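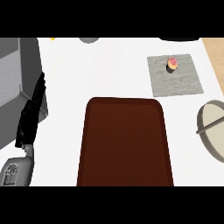 Sim arm drops the cupcake halfway to the tray, every time since update

Posted by Elsa Fagerlund, December 18, 2023

Hi all, bit stuck and a bit rushed so sorry if this is thin. Kitchen pick and place task, running in Skulari. Arm has to pick the cupcake up off the grey cloth and put it on the brown tray. Worked fine in July. Updated to the new build and now it grabs, lifts, gets partway over and the thing just slides out of the fingers. No error, no warning. The log says grasp OK right up to the end, then carries on and "places" nothing on the tray.

Ran it 180 times overnight. 52 made it. Same seed gives same result so it isn't random noise.

Tried so far:
- more grip force (worse, cupcake shoots off sideways)
- slower lift, no change
- swapped the cupcake for a plain block, block is fine!!

What worries me is the log more than the drop. We're meant to put this policy on the real arm after the holidays and I don't want it thinking it's holding somthing when it isn't. Anyone?

Dorin Gavrilă

Had this. Two seperate faults I think.

First the drop. Block fine, cupcake not - so look at the collision shape on the cupcake. After the update mine had been rebuilt as one lumpy hull, frosting and base together, so the fingers were closing on a slope. That fits with more force making it worse. Turn on the collision view and see what the fingers touch. If it's a slope, give the base its own shape and grip low. Check the friction value too, mine had gone back to default on import and I only noticed because of the block.

Second the log. "Grasp OK" in Skulari only gets set once, when the fingers close. Never looked at again. So it'll say OK all the way to the tray with nothing in there. Add a check on finger gap during the move, every step if you can afford it. If the gap shuts further than it was at grasp, stop the arm and fail the run. Don't let it carry on to place.

Please do the second bit before going near hardware, even if the first one fixes your drops.

tray_table_671

set physics steps to 2000 works for me

Ekström

The 2000 thing will hide it maybe but runs take forever, and the log is still wrong. Agree with Dorin. Would also go back over the July runs, if the flag is only set once then your old successes might not all be successes. Score on where the cupcake ends up, not on the flag.

Elsa Fagerlund

Collision view on - yes, one big lump. Splitting it now. Hadn't thought about the July runs, oh dear. Will go through them tonight and post the numbers.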